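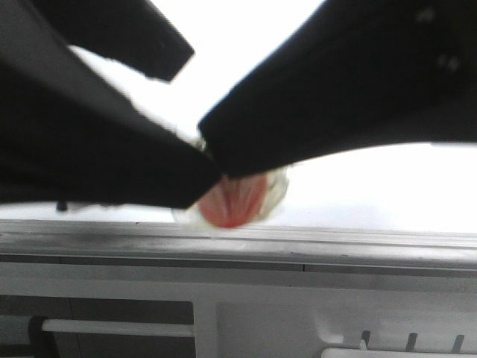 A small red item in clear plastic wrapping.

The Price of Small Things: Why Towns Should Plan for Repair

Opinion

When the Bonley town council published its draft waste plan in January, most public attention went to the proposed change in collection days. Far less was said about a short paragraph near the end, in which the council declined to renew its support for the repair counter on Masanja Street. The saving was given as $3,499 a year. This essay argues that the decision should be reconsidered, and that other towns weighing similar choices should look closely at what such a sum buys.

The repair counter is a modest operation. It occupies the front room of the former Clekari shoe store and opens two evenings a week. Residents bring lamps, kettles, zippers, chair legs and radios. The council's grant covers rent, insurance and a stock of common parts. The labor is given free of charge. Last year the counter accepted almost 500 items, and its own records show that most of them went home in working order.

Critics of the grant make a fair point. A household that wants a new kettle can buy one for less than the cost of an hour of skilled work, and a public body should be careful about propping up a service that the market has chosen not to provide. If the only question were the price of a kettle, the case for repair would be weak.

The price at the store, however, leaves out a good deal. It does not include the cost of hauling the old kettle away, which falls on every taxpayer whether or not that person owns a kettle. It does not include the space the kettle takes up at the Sodelov landfill, where the town pays by the ton and where the fee has gone up in each of the last several contracts. These costs are paid later and by other people, and for that reason they are easy to forget when a budget is being drawn up.
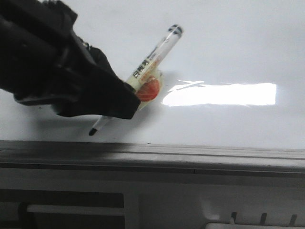
There is also the matter of skill. A generation ago it was common for a household to have at least one member who could replace a plug or sew a seam. Many homes no longer do, and schools have cut back the classes in which such things were once taught. The counter asks owners to stay and watch while the work is done, and many take a turn with the screwdriver themselves. A person who has once opened a lamp and closed it again is more likely to try the next time. This benefit appears in no column of the waste plan, and the author accepts that it is hard to measure. It should still be given some weight.

The council has suggested that the counter could charge a fee. A small fee may well be reasonable, and other towns have tried it. But the people who depend most on the service are those for whom a broken heater or a torn winter coat is a serious expense. Any charge should be set with them in mind - and it should be tested for a full year before the grant is withdrawn.

Manufacturers bear a large share of the responsibility. Too many goods are glued shut, and too many parts cannot be bought at any price. State law is the proper place to deal with that problem, and Bonley cannot solve it alone. The town can, however, decide whether its residents have somewhere to go in the meantime.

The comment period on the draft plan remains open until the end of the month. The council should use that time to publish the full cost of disposal per household alongside the cost of the counter, so that residents may compare the two figures before a vote is taken.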